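Toom project, minutes of the 24th June meeting

Present: Sunee Srisuk (chair), Dilwyn Skyrme, Sun-ja Heo, Charoen Chaiyaporn. Apologies from Yaowalak Chuensuk, who we all hope is feeling better soon.

Sunee thanked everyone for a long and patient week. Dilwyn reported 51 good examples of the table clearing task toward the first 100, with 12 more set aside for a second look - mostly slow grasps on the cup, he thought. 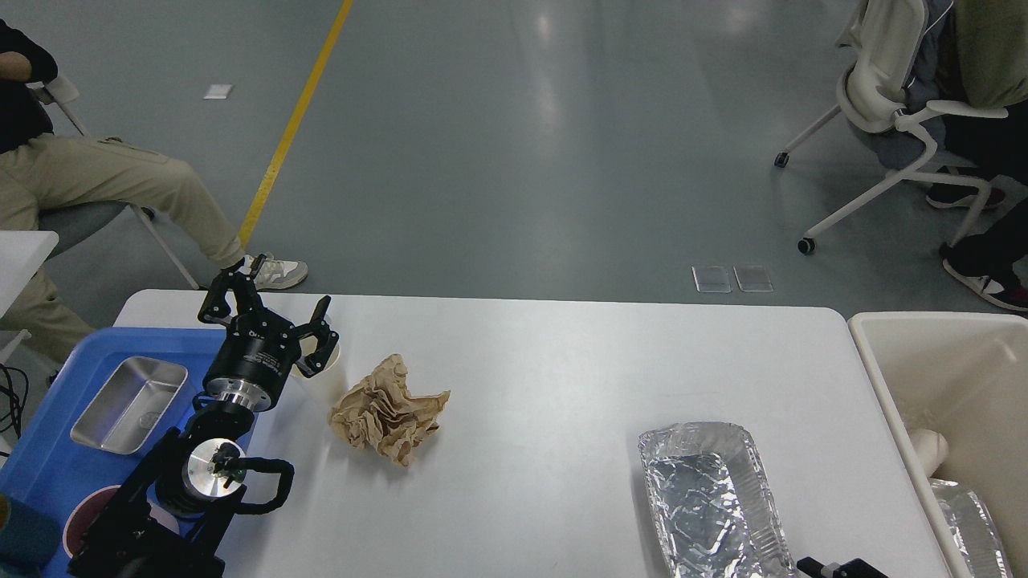 Sun-ja asked, very kindly, that we all keep moving the crumpled paper and the foil tray to new spots between runs, as the model learns little from the same layout over and over. Agreed by all, after some friendly back and forth about who forgets most.

Charoen will write up the labeling notes and send them to Yaowalak. The target of 3,000 stays as it is until we next talk to Prumolgate.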